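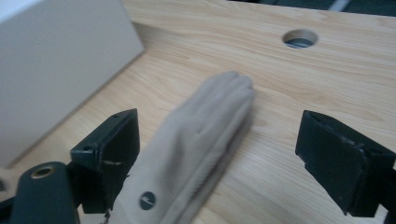 Glove & Bin FAQ – Hadcombe workroom

Questions we keep getting at the desk. Short answers. If yours isn't in the list, ask Debora Longo or leave a note on the Treloar shelf.

Where do the gloves go when I'm done?

In the white bin on the table. Not in your apron pocket, not on the windowsill. Flat, fingers all the same way if you can manage it. Both gloves of a pair together please, we have a whole drawer of lefts now.

Do I have to fold them?

No. Folding puts a crease across the palm and the fabric goes stiff there. Lay them flat and leave them.

Can they be balled up like socks?

Please don't. It stretches one cuff and teh other one never gets any air.

What if the bin is full?

Start a second one, there are spares under the sink. Don't press the pile down to make room. Yến Quách empties them at 4:30 and puts everything on the rack for the next shift, so a full bin never stays full for long.

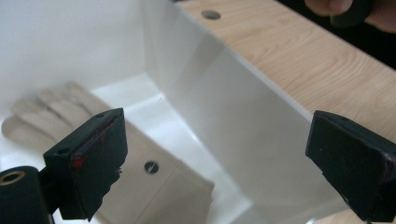

Anything you drop in after that waits until morning, which is fine for clean gloves. For damp ones go straight to the rack yourself. Damp gloves sitting in a closed corner overnight smell, and then the bin smells too.

How are they washed?

Cool water, small squirt of dish soap, squeeze, don't wring. Reshape the fingers while wet and dry flat, away from the heater. No bleach. No dryer – we lost a nice pair that way last December, came out sized for a doll.

Can I use the leather soap from the Badent cupboard?

No, that one is for the boots. It leaves a film on fabric gloves and dust sticks to it.

Which ones are mine?

None of them, they're shared. If you want your own pair, put your initials inside the cuff in laundry marker and keep them in your locker, number 63 and up are free right now.

There's a hole in one. Toss it?

Small hole in the back or the cuff, mending basket. Hole in the palm or a fingertip, toss the pair and write it on the sheet. A stain is not a hole, stains go back in the wash.
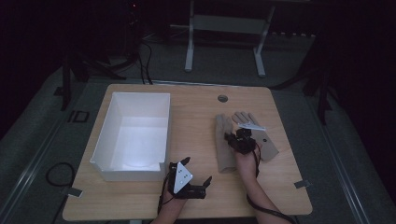
What size should I take?

Medium fits most people here. Make a fist – if the seam pulls across your knuckles go up a size. Loose fingertips are worse than a snug palm, they catch on things.

Can I put other stuff in the white bin?

Gloves only. No tape, no pens, no lunch. We found a banana.

Who do I tell if we're running low?

Debora. Order code is 799, two packs at a time, she needs a few days notice. Dont order on your own, we ended up with Emo kids sizes once and they're still here.

Can I take a pair home for the weekend?

Sure, sign them out on the sheet by the door and bring them back washed.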